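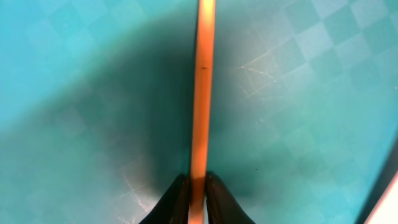
*Reading time: 2 minutes*

# Washing up after a big supper, by hand

I love the washing up. There, I've said it! Give me a hot sink, a stack of towels and someone to talk to and I'm happy until the last fork is put away. We do a shared supper at Cisternas every month, and the November one is the biggest (stew, flatbread, far too many puddings), so this is the routine Takumi Yagi and I have settled into. It works just as well in a home kitchen after a birthday or a holiday meal.

## Before anyone sits down

Start with an empty sink and an empty rack. If last night's mugs are still drying, put them away now, while the kitchen is calm. Then set up one table as the drop-off point, close to the sink but out of the doorway, and lay out:

- a tray or tub for food scraps
- a container for cutlery, with warm soapy water in the bottom
- a flat tray for plates and bowls
- a rack with clear space around it

Fill the biggest pan you cooked in with hot water as soon as the food is out of it. Stew pans need the head start. Oatmeal pans too, but use cold water for those.

## Scrape, then stack

Ask people to scrape their own plates. Most are glad to, and a rubber spatula left by the scrap tray gets far more use than a written sign ever did. Stack plates by size and don't go higher than you can lift comfortably with wet hands.

Sharp knives never go in the soaking tub. Wash them one at a time and dry them right away.
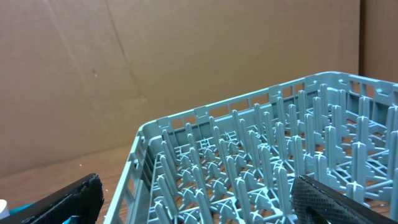
*Gray-blue peg rack on the wooden table.*

## The order in the sink

1. Glasses, in the cleanest and hottest water you have.
2. Cutlery that has been soaking.
3. Side plates and dessert bowls.
4. Dinner plates.
5. Serving dishes.
6. Pans, last of all.

Change the water when the suds go flat or you can see a film of grease. I used to be stingy about this and ended up washing half the glasses over again! A small squirt of soap in fresh water beats a big one in old water every time.

Rinse under a running tap if you have good pressure. If not, fill a second basin with clean hot water and dip. Akash Pal, who ran the kitchen at Udham for years, taught me to tilt each plate for a second after rinsing so most of the water runs off before it reaches the rack. Such a small thing, and I do it at home now without thinking.

## Drying and putting away

Stand plates on edge and leave air between them. Bowls dry best at a slant. Mugs go upside down, and I tip out the little puddle on the base when I walk past. Swap towels as soon as they feel damp. We keep ours in a bag marked Mudden, left over from an old camping trip, and they go straight in the wash at the end.

Stack things in the cupboard only when they're fully dry, especially wooden boards and spoons. Those can stand up overnight. 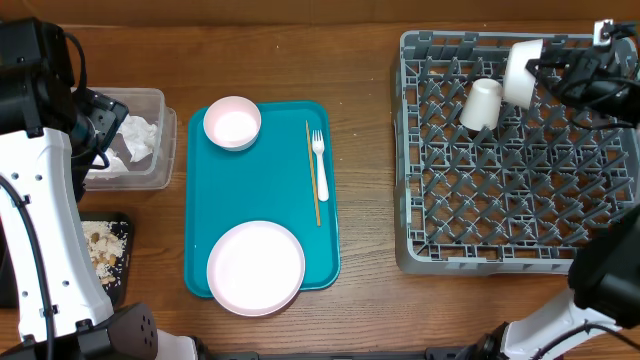
**Can I leave dishes to air-dry overnight?**

Plates, bowls and glasses are fine in a clean rack until morning. Dry cast iron, carbon steel and good knives with a towel before you go to bed.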